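Help wanted: part-time equipment buyer (July start)

Hi, I'm Birsen Ateş, and I run the home tasks side of Relville in Hundton. I need someone to plan our next gripper purchase, because my spreadsheet has gotten away from me!

What you'd do
Get quotes on 40 hand-held grippers, plus spare pads and pins. I have about $300 a unit to spend – shipping comes out of that too. You'd also keep the Pai and Arkov quotes side by side and tell me which one we can live with.

The work you'd be buying for is bedroom work, clothes and bedding mostly:

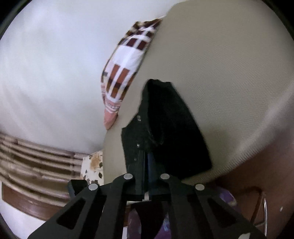
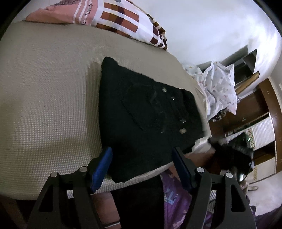
How to apply
Send me a short note and one budget you've put together by July 6, 2024. A messy one is fine.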